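Can our little charity get Gift Aid on a fundraising supper?

Posted by Wititz

Hoping someone here knows their tax. I help run a small registered charity (music lessons for kids, we're tiny) and in September we held a supper at 29 pounds a head. We took 1082 pounds once the raffle was in. One of our regulars has filled in a Gift Aid form and wants us to claim on her ticket. I said yes on the night, then went home and started fretting. Can we claim on any of it? And does the raffle count?

Apaza

Sorry, but no on the ticket. She paid 29 pounds and got a supper for it, so it's a purchase and the taxman won't see it as a gift. Same with the raffle, I'm afraid, as she was buying a chance to win something. If she popped extra in a bucket on top, with nothing in return, then that bit can go on her form, provided she's paid enough tax to cover it. I'd ring her and own up, she'll be fine!

What we do now is sell the ticket at a lower price and put a separate line on the booking page asking for a donation. It has to be properly optional, mind, you can't turn people away for leaving it blank. Keep the two amounts apart in your books as well. I didn't one year and spent a whole evening going through 91 bank entries with a highlighter.

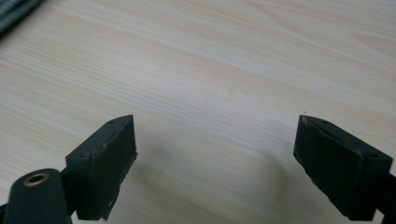
Pale wood tabletop, grain running on the diagonal

Nultel

we claimed on all our dinner tickets and never heard a thing back so I wouldn't lose sleep

Yhon Restrepo

Please don't go by the last reply. They can look back at old claims and ask for the money, plus interest. Apaza has it right. I'd only add that you should hang on to the signed form even though you can't use it for the supper, as it may well cover her other gifts if it's worded that way. Ours at Plarnport covers past and future donations, so check what yours says before you ask her for a new one.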